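Este site utiliza cookies para melhorar a sua experiência de navegação. Ao continuar, aceita a nossa política de cookies. Aceitar | Definições

Diário, novembro, ao fim da tarde

Acabei hoje de passar a limpo as contagens do vale de Grestine. São 896 conchas de Cepaea nemoralis, recolhidas em 11 pontos ao longo da ribeira, desde a ponte até ao muro da pedreira. Classifiquei cada uma pela cor de fundo (amarela, rosa ou castanha) e pela presença ou ausência de bandas. As conchas partidas ficaram de fora, assim como as dos juvenis, porque sem o lábio formado não confio na distinção entre esta espécie e a Cepaea hortensis.

Demorou mais do que eu pensava. As amarelas são fáceis. O problema está entre o rosa desbotado e o castanho claro, sobretudo nas conchas que passaram um verão ao sol. Separei as duvidosas numa caixa e voltei a elas depois do almoço, sem olhar para a primeira classificação. Mudei de opinião em bastantes. Vou ter de repetir isto com a caixa toda, não só com as duvidosas, para saber qual é o meu erro. 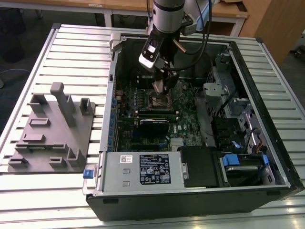
Genética de populações

O que me interessa no vale é a diferença entre as duas margens. Na margem do bosque há muitas conchas rosa e sem bandas. Na margem do prado predominam as amarelas com bandas. A explicação dos manuais é conhecida: os tordos caçam à vista, e a concha que se confunde com o fundo escapa mais vezes. Folhas mortas e terra escura protegem as castanhas e as rosa, erva protege as amarelas listadas. Pode ser isso. Também pode ser o sol, já que as conchas claras aquecem menos e o prado não tem sombra nenhuma em julho.

E pode não ser nem uma coisa nem outra. Um caracol destes anda pouco na vida toda, e a ribeira é uma barreira séria. Se a margem do prado foi povoada por meia dúzia de animais trazidos numa cheia, as frequências de hoje podem ser ainda a herança desses poucos. Efeito fundador, e depois deriva. Com uma só ribeira não consigo separar as hipóteses. Precisava de vários vales, com bosque e prado dos dois lados, e de ver se o padrão se repete.

Anoto aqui a parte genética para não voltar a trocar-me, como no caderno anterior. A cor de fundo depende de um locus com vários alelos: castanho domina rosa, rosa domina amarelo. A ausência de bandas domina a presença. Os dois loci estão muito ligados, no que se costuma chamar um supergene, e por isso as combinações não aparecem ao acaso. Uma amarela com bandas é homozigótica recessiva nos dois. Uma rosa sem bandas pode ser quase tudo por baixo, e só um cruzamento o diz.

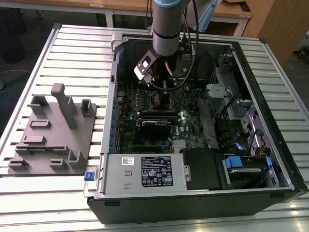
Daqui vem a limitação das minhas contas. Posso tirar a raiz quadrada da frequência das amarelas e chamar a isso a frequência do alelo amarelo, mas só se aceitar que os cruzamentos são ao acaso dentro de cada ponto. Não posso testar essa suposição com os mesmos dados, porque não distingo heterozigóticos de homozigóticos dominantes. É um raciocínio fechado sobre si próprio. Escrevi isto a lápis na primeira página da tabela para não me esquecer quando chegar a altura de fazer gráficos.

Para a cor preciso, portanto, de marcadores. Guardei um pedaço de pé em álcool de alguns animais vivos de cada ponto. O protocolo de extração de Findine pede menos tecido do que o que eu usava, mas o muco continua a ser um problema: os polissacáridos vêm atrás do ADN e depois a amplificação falha. Fiz 2 lavagens extra da última vez e melhorou. Da próxima experimento deixar a digestão durante a noite.

Reli também as notas da ilha de Drarik. Lá a situação é quase a inversa. Não há bosque, há muros de pedra e urtigas, e as populações de cada muro parecem não ter nada que ver com as do muro seguinte. Num deles todas as conchas eram amarelas sem bandas. No seguinte, a poucos passos, encontrei rosa e castanhas misturadas. Não vejo que tordo possa fazer uma coisa dessas. A mesma erva, a mesma luz, a mesma pedra. Para Drarik inclino-me para a deriva, com populações pequenas e isoladas que se extinguem e se refazem a partir do que houver por perto.
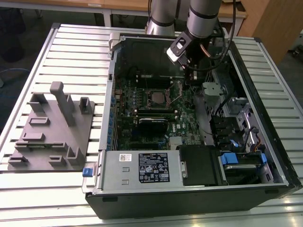 Torre de computador aberta, deitada sobre a bancada.

O que me incomoda é a tentação de usar uma explicação em cada lugar, conforme convém. Em Grestine há dois ambientes e duas frequências, chamo-lhe seleção. Em Drarik há um ambiente e muitas frequências, chamo-lhe acaso. É possível que seja mesmo assim, mas fico desconfiado de uma teoria que nunca perde. Tentei escrever que resultado me faria desistir da seleção em Grestine e cheguei a um: se os marcadores neutros mostrarem entre as margens uma diferença tão grande como a da cor, não preciso do tordo para nada. Se os neutros forem parecidos dos dois lados e só a cor diferir, então alguma coisa está a puxar pela cor. Deixo isto escrito antes de ter os dados.

Falta ver as bigornas, as pedras onde os tordos partem as conchas. Encontrei 3 na margem do bosque e nenhuma no prado. Recolhi os fragmentos em sacos separados, com a etiqueta da pedra. A comparação útil é entre as cores partidas na pedra e as cores vivas à volta dela, e para isso tenho de contar vivos na mesma semana, coisa que em setembro não fiz. Fica para a primavera, quando eles voltarem a sair. Agora já estão quase todos enterrados e com o epifragma fechado.

Na base de dados de Gape existem contagens antigas do mesmo vale, mas sem indicação da margem. Servem de pouco. A única coisa que retiro delas é que as castanhas já eram raras, e continuam a ser. Se alguém souber dos cadernos originais, agradecia que mo dissesse - as coordenadas devem estar lá, mesmo que não tenham passado para a tabela.

Sobre o supergene: a entrada anterior dizia que a ligação entre cor e bandas era completa. Está mal. Há registo de recombinantes em cruzamentos, poucos, e trabalhos mais recentes põem em dúvida parte desses casos. Corrigi o texto. 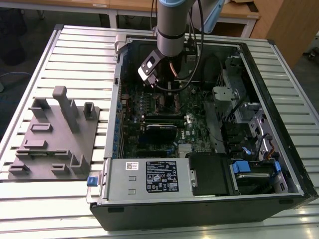
Um leitor respondeu a essa correção, dizendo que convém não esquecer a fertilização múltipla. Segundo ele, um caracol apanhado no campo pode guardar esperma de vários parceiros durante muito tempo, e uma ninhada que parece trazer um recombinante pode ser apenas uma ninhada com dois pais. Acrescentava que só aceita cruzamentos feitos com animais criados em isolamento desde o ovo, "e mesmo esses com a paternidade confirmada".

Tem razão, e vale também para as ninhadas que tenho no terrário, que vieram de adultos do campo. Não as posso usar para estimar ligação. Servem para treinar o olho na cor, agora que as conchas começam a crescer, e pouco mais. Mudei as etiquetas e pus "mãe conhecida, pai não".

Amanhã de manhã: álcool novo nos tubos, segunda classificação da caixa inteira, procurar a lupa pequena.

Voltar ao topo | Contacto | Todos os direitos reservados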